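6th July

Table cleared at 7:40, before the phone started. Wiped twice with a damp cloth along the grain, then once dry. The ring left in January by the plant pot no longer shows unless the lamp is on. I had meant to oil the top this month. Deferred. The tin from Lodside is nearly finished and the shop has changed its hours again. 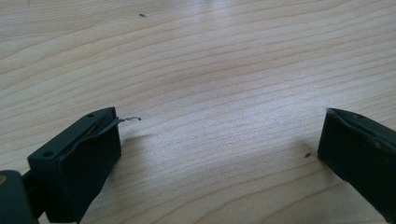
Grain direction matters more than I used to think. Wiping across it leaves lint in the softer bands, and lint is visible on wood this pale from any chair in the room. Switched to the flat-weave cloth Chiyo left. Better result, less water. The cloth needs its own hook; at present it lives over the tap.

Measured the table again for the felt pads. Old pads were 4 mm and had compressed unevenly, hence the rocking. Fitted the new ones. Rocking gone on three legs, slight on the fourth. Carpet pile may account for that.
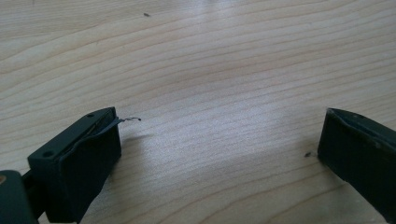

Lunch late. Wrote to Oľga Tichý about the shelf brackets and gave her the invoice number, 677. No reply by evening. Daichi says the Voldale brackets take a different screw and I should check before drilling. Noted.

Afternoon: the basket. White wire, open top, square mesh. It has been on the floor by the door since we moved the desk, collecting mail. Mail sorted, most of it recycled. Decided the basket stays on the far half of the table, long side parallel to the back edge, so the front half is free for work. The cup with the lid goes beside it on the right. I knocked it over twice last week when it stood on the left.

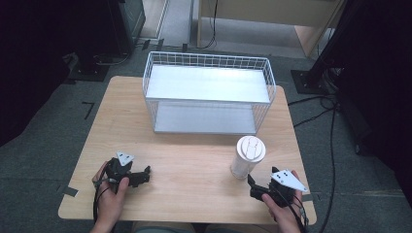 The mesh is awkward for anything thin. Pens tip through the sides and catch. Flat things sit well. Wakana suggested a cloth liner, but a liner would need washing and I would not wash it.

Remaining: oil, bracket screws, fourth pad, hook. Vacuum under the table before Yaowalak comes. Bed at 10.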